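Kuhlmann launches the Vekirico 2, a light laptop for everyday work

I'm Melina Nikolaidis, product lead at Kuhlmann, and I'm so happy to share that our new Vekirico 2 goes on sale this June!

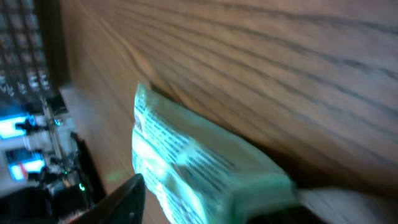

A pale packet and streaked wood grain.

We kept the full-size keyboard (you asked, loudly) and added 4 USB ports - yes, real ones.
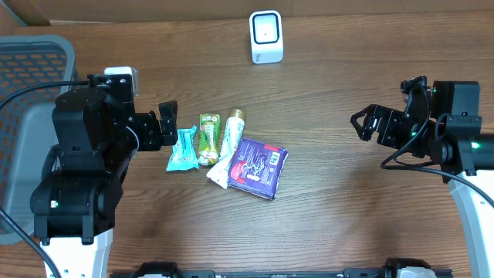
The battery swaps out with two screws, and Grudora stores will carry spares from day one. Preorders open Thursday. 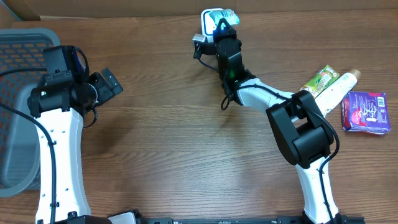

Two robot arms at a wooden tabletop.

Press contact: Crescencio Barajas, Kuhlmann, Clatgate office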